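Foro de cosmética casera y aromaterapia > Formulación > Diluciones y cálculos

Roll-on de 10 ml: ¿gotas o gramos? Y duda con el oleato

19 respuestas · 3267 visitas

seraina_m
Abro tema porque el hilo de diluciones antiguo está cerrado. Estoy preparando roll-on de 10 ml con lavanda al 2 % en aceite de jojoba. Hasta ahora contaba 4 gotas por envase, siguiendo la tabla que circula por aquí (20 gotas = 1 ml). El último lote huele bastante más fuerte que el anterior con el mismo número de gotas. Lo único que ha cambiado es el frasco de lavanda: el de antes era de Nallow y el nuevo es de Tagle, con otro gotero. ¿Puede el gotero explicar tanta diferencia?

dahlgren_s
Sí. El volumen de gota depende del diámetro del orificio, de la viscosidad, de la tensión superficial, de la temperatura y de la inclinación del frasco. La equivalencia de 20 gotas por ml procede del agua con cuentagotas normalizado. En aceites esenciales con reductor de plástico he medido desde 22 hasta 38 gotas por ml según el frasco. Con 4 gotas puedes estar en un 1,1 % o en un 1,8 %. Pesa.

maribeth.soriano
Para uso personal no veo el problema de las gotas. Entre 1,1 y 1,8 % de lavanda no hay diferencia práctica en un adulto sano, y una balanza de 0,01 g decente cuesta más que todos los aceites que va a usar este año. Otra cosa es que venda o regale.

dahlgren_s
El problema no es la lavanda. Quien aprende a contar gotas con lavanda las cuenta después con canela corteza o con limoncillo, donde el límite dérmico es mucho más bajo. Y si el lote sale mal no hay forma de reconstruir qué lleva.

seraina_m
Tengo una balanza de cocina de 1 g. Supongo que no sirve.

dahlgren_s
No. El 2 % de 10 g son 0,2 g. Si no quieres comprar balanza, haz el lote grande: con 200 g de mezcla total el esencial son 4 g, y aun así la de 1 g te deja un error del 12 % solo por redondeo. Con una de 0,01 g el lote de 10 g tiene un error del 2,5 %, que es asumible.

ott_eglitis
Una precisión sobre los cálculos: el porcentaje en peso y el porcentaje en volumen no coinciden. Densidad de la lavanda, 0,88 aprox. Jojoba, 0,865. Coco fraccionado, 0,945. Con jojoba la diferencia es despreciable. Con coco fraccionado, un 2 % en volumen equivale a un 1,86 % en peso. En cítricos (0,845) se separa un poco más. Conviene indicar siempre m/m o v/v en la etiqueta.

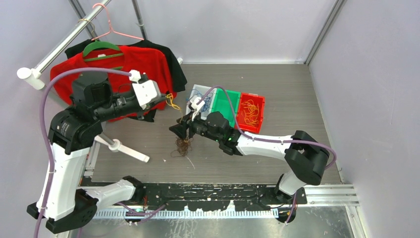

Y si el envase es de 10 ml nominales, no lo llenéis a 10 ml. La bola desplaza líquido al encajarla y rebosa. Yo cargo 9 g de mezcla con jojoba, que son unos 10,4 ml, solo en los frascos altos de Zasden; en los estándar me quedo en 8 g.

maribeth.soriano
9 g en un frasco de 10 ml me parece mucho. En los míos con 8,2 g ya toca la base de la bola.

ott_eglitis
Depende de la capacidad a ras, que no es la nominal. Los Zasden admiten 11,5 ml a ras. Llénalos de agua, pésalos y sales de dudas antes de gastar aceite.

florante_b
Pregunta lateral, que va en el título y nadie ha contestado: ¿qué es lo del oleato?

seraina_m
Cierto, se me quedó a medias. Quiero sustituir parte de la jojoba por oleato de caléndula (girasol alto oleico, maceración de 40 días). Mi duda es si el oleato se enrancia antes dentro del roll-on y si hace falta tocoferol.

florante_b
Con girasol alto oleico yo añado vitamina E al 0,2 % y lo uso en seis meses. La planta tiene que estar completamente seca. Si maceras flor fresca metes agua, y el tocoferol no es conservante.

dahlgren_s
De acuerdo con lo segundo. Con lo primero, matiz: el antioxidante se añade al oleato el día que se filtra, no al envasar. Si el aceite ya ha empezado a oxidarse, el tocoferol no lo revierte. Cuarenta días en un tarro al sol de la ventana es justo lo contrario de lo que le conviene a un aceite. Baño a 45 °C durante unas horas, con tapa, y a filtrar.

florante_b
Discrepo. Llevo años macerando a temperatura ambiente, en tarro forrado con papel, y el índice de peróxidos de la partida de mayo me salió en 5,1 meq/kg. Eso está muy lejos de rancio. El método al sol directo no lo defiendo, pero la maceración lenta a oscuras funciona.

dahlgren_s
¿Medido cómo? ¿Tiras o valoración?

florante_b
Valoración con tiosulfato. Las tiras no bajan bien de 5.

dahlgren_s
Entonces retiro la objeción para maceración a oscuras. La mantengo para la ventana.

maribeth.soriano
Yo sigo con las gotas en lo mío, pero he hecho la prueba por curiosidad. Mismo esencial de lavanda, 20 gotas cada vez, balanza prestada: gotero Skarkau 0,67 g, gotero Tagle 0,81 g. Son 20 gotas contadas despacio con el frasco a 45 grados. En vertical el de Tagle ni gotea.

seraina_m
Eso son un 21 % más por gota con el de Tagle. Coincide con lo que noto en el olor, aunque el mío anterior era Nallow y no Skarkau. He pedido la balanza de 0,01 g. Mientras tanto, ¿qué hago con los envases ya hechos?

ott_eglitis
Con 4 gotas de Tagle llevas 0,16 g por envase. Si hay 8 g de mezcla, estás en el 2,0 %. Justo lo que buscabas; el flojo era el lote anterior. Etiqueta con fecha y número de lote del esencial, y guárdalos lejos de la luz.

seraina_m
Vale, los dejo como están. El próximo lote, en gramos y con m/m en la etiqueta.

205 usuarios siguen este subforo · Compartido 567 veces
Última actualización: jueves 12 de septiembre
Contacto · Normas del foro · Volver arriba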